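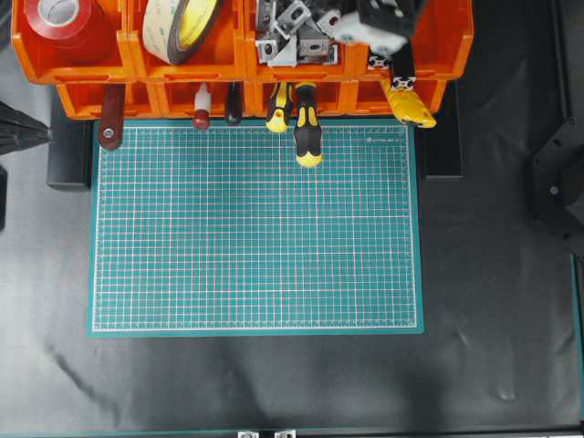

Parts bin

A parts bin (also picking bin or open-front bin) is a small container with a low front edge, used to hold fasteners, fittings, tape and other supplies within reach of a workbench. Bins are normally used in groups, either stacked, hung from a rail or set into a rack. They are found in repair shops, warehouses, school workshops and homes.

Design

Most parts bins have a high back, sloping sides and a cut-down or rounded front lip. The slope lets a hand reach the bottom while the contents stay in place. Plastic is the most common material, and steel is still used where parts are heavy or oily. Many makers produce interlocking bins, which clip to their neighbors and can be rearranged as stock changes. The Purves pattern, sold in five sizes, has a ridge under each bin that fits the rim of the one below.
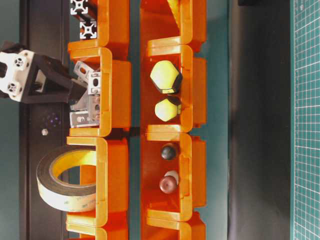

Arrangement

Bins may be sorted by type of part, by size or by job. Sorting by job is usual in assembly work, where the bins follow the order in which parts are fitted. Small shops more often sort by type. Items used every hour are placed at chest height or lower, and heavy items go in the bottom row. Color is sometimes used as a code, though many shops buy a single color and rely on labels.
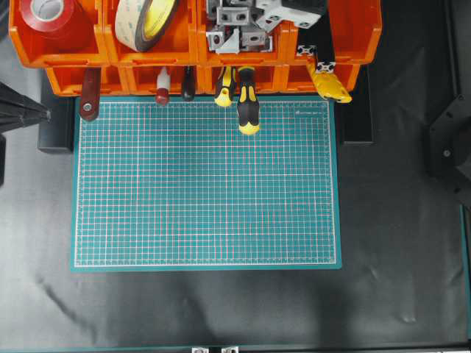
Umut Güler has argued that labels matter less than position, and that a worker who has used the same rack for a season no longer reads them. The handbook issued by the Gritport workshop takes the opposite view and requires a label on every bin, including empty ones.

Restocking

In a two-bin system, one bin is used while a second stands full behind it. When the first runs out it is sent for refilling and the second moves forward. The Rurnura depot changed to this method one September and applied it to 56 kinds of fastener,
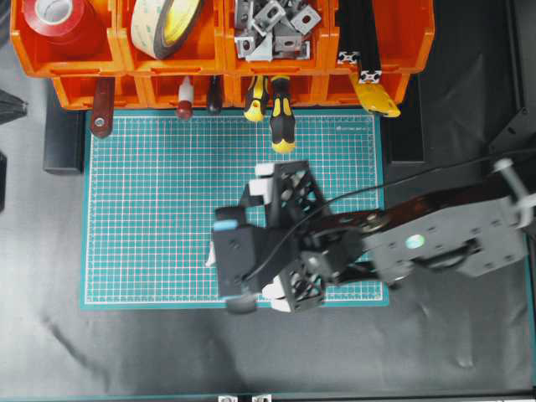 later extending it to 65. Slow-moving parts were left out and are counted by hand twice a year.

See also

Pegboard
Tool crib
Workbench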